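**Ticket 113: Kitchen circuit trips, second floor, Droswood building**

Opened by: Binta Jibrin
Assigned to: Nestor Sebastian
Priority: normal
Status: closed

**Original report (Binta)**

The breaker for the kitchen counter outlets on the second floor keeps tripping. It went twice this morning, once at 8:40 and again at 10:15. Both times I reset it at the panel in the hallway and the power came back right away. The fridge is on the same side of the room but stayed on, so I assume it has its own breaker. The lights were fine too.

Plugged in at the counter: coffee maker, electric kettle, microwave, toaster, and the Paiva water cooler that was delivered in August. I did not smell anything burning and the outlets were not warm when I touched the plates.

People have been told to use the third floor kitchen until this is looked at. I put a note on the door.

**Nestor, 11:30**

Went up and opened the panel. The counter outlets are all on breaker 19, which is a 20 amp single pole. The label says "kitch N + S," so both walls are on one breaker. The panel drawing from Erlow shows them on separate breakers. The drawing is wrong or somebody combined them during the remodel. I will check with Erlow.

Breaker face is clean, no discoloration. Turned it off and checked the terminal screw. It was snug.

Questions for Binta:

- Was the kettle running both times?
- Does it trip right when something is switched on, or after a few minutes?
- Has anybody moved the microwave?

**Binta, 11:52**

I asked on the floor. The first time, the kettle and the microwave were both going. The second time it was the kettle and the toaster. It did not trip right away, people said it was a minute or two in. The microwave used to be on the window side and was moved next to the sink when the water cooler came in.

The kettle is newer than the rest. The old one leaked and was replaced by a Plolow.

**Nestor, 1:20**

Read the plates on the bottom or back of everything:

| Item | Watts |
|---|---|
| Kettle | 1500 |
| Microwave | 1350 |
| Toaster | 900 |
| Coffee maker | 1000 |
| Water cooler (heating) | 500 |

Kettle plus microwave is 2850 watts, which is 23.75 amps at 120 volts. Kettle plus toaster is 20 amps with nothing else on. If the cooler is heating at the same time, that goes over 24. A delay of a minute or two fits an overload. A short would trip it at once.

I still want to rule out a bad appliance before I call it. Plan for this afternoon:

1. Unplug everything on both walls.
2. Reset 19 and leave it for half an hour with no load.
3. Run each appliance alone for ten minutes with the clamp meter on the breaker lead.
4. Run them in pairs and write down the readings.

Please keep the kitchen clear until I post again. I took everything off the counters and stacked the mugs on the cart in the hall.

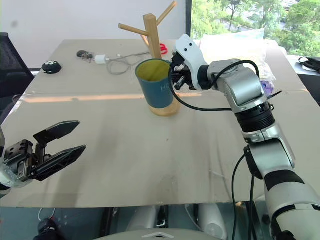 The no-load test was fine. Half an hour, no trip, meter at zero. I also pulled the covers on all the counter outlets and looked at the wiring. One of the outlets by the sink had a loose neutral under the side screw. I tightened it and there was no scorching on the insulation. It needed fixing but I do not think it caused the trips.

**Nestor, 3:45**

Single appliance readings:

- Kettle: 12.4 A
- Microwave: 11.0 A
- Toaster: 7.4 A
- Coffee maker: 8.1 A while brewing, under 1 A on the warmer
- Water cooler: 4.1 A heating, 1.2 A cooling only

Nothing is drawing more than it should. I tested the GFCI outlets with the button and with the plug-in tester and they all tripped and reset properly.

Pairs:

- Kettle + coffee maker: 20.5 A, held for ten minutes
- Kettle + toaster + cooler heating: 23.8 A, tripped at 2 min 10 sec
- Kettle + microwave: 23.3 A, tripped at 2 min 35 sec

So the breaker is doing its job and there is too much on it. I do not want a bigger breaker in there. The wire is 12 gauge and 20 amps is the limit for it.

**Binta, 4:05**

Thanks. Can people use the kitchen tomorrow? The third floor is not happy about the line for their microwave.

**Nestor, 4:12**

Yes, with one change for now. I moved the water cooler to the outlet by the door, which is on breaker 22 with the hall outlets and has almost nothing on it. I taped a card above the kettle that says not to run it with the microwave or toaster. Please leave the card up.

I called Erlow. They confirmed the two walls were meant to be separate. Breaker 21 is labeled as a spare but has a wire landed on it. They think the north wall run is still in the conduit and was joined to the south wall in the junction box above the ceiling tile by the sink. They can send an electrician.

Leaving this open until that is done.

**Nestor, follow-up**

Electrician from Erlow was in at 7:00. The north wall run was spliced into the south wall run, as they guessed. He separated them and put the north wall back on 21, with a new 20 amp breaker. The old one in that slot was stiff. He also redid the splice in the box with a proper connector.

Retested with the kettle and coffee maker on the south wall and the microwave and toaster on the north wall, everything running:

- Breaker 19: 20.4 A
- Breaker 21: 18.3 A

Held for fifteen minutes. The south wall is still a little high with both of those going, so I moved the coffee maker to the outlet by the door and put the cooler back on the south wall. Breaker 19 now reads 16.5 A with the kettle on and the cooler heating.

Panel labels updated. Card above the kettle removed. Erlow will send a corrected drawing, and I will attach it here when it arrives.

**Binta**

No trips since. OK to close. The note is off the door.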